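Subject: Re: Relief valve simmering below set pressure
From: Clotilde Gilbert
Date: January 10, 2018

> The Kollár valve on our feed line is set at 500 psi but starts to
> simmer at 400. We lapped the seat in August and it held for a while.
> Is the spring losing load, or should I look elsewhere first?

Check the gauge before you touch the spring. A spring that has relaxed enough to drop the set point by that much will usually measure short when it is out of the valve. Compare its free length with the data sheet.
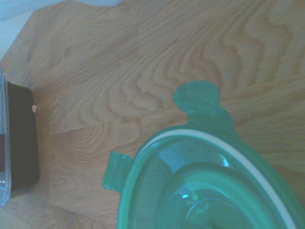
Lid on the wood surface.

If the length is good, look at the guide. A worn guide lets the disc sit slightly tilted, and the valve will weep well under set pressure even with a fresh seat. We had this on two Sturnetti valves at Brarkurham, both past 3,000 hours. Lapping helped for a few weeks and then the leak came back.

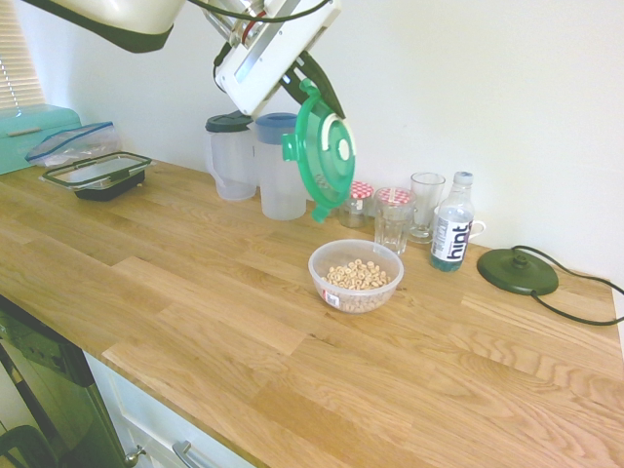
Pipe strain is the other thing to rule out. Loosen the outlet flange bolts with the line isolated and drained, and see whether the flanges move apart. If they spring sideways, the body is being pulled out of line -- add a support and retest.

Do not turn the adjusting screw to stop the simmer. That raises the pop pressure and leaves the fault in place.
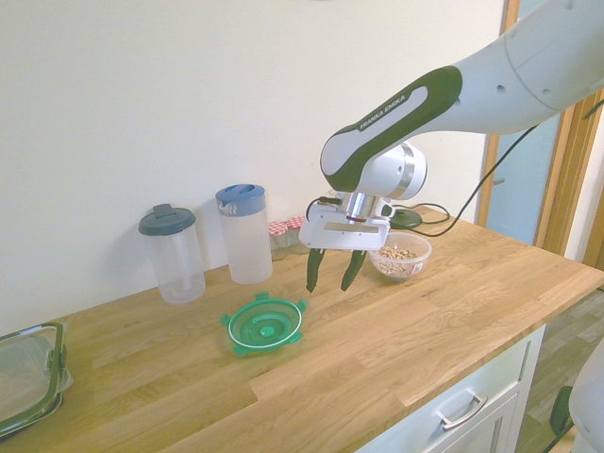 For the bench test, bring the pressure up slowly over the last part of the range and record both the first leak and the pop. Fesedero's shop asks for 8 lifts per valve, but three are enough to show whether it repeats.

C. Gilbert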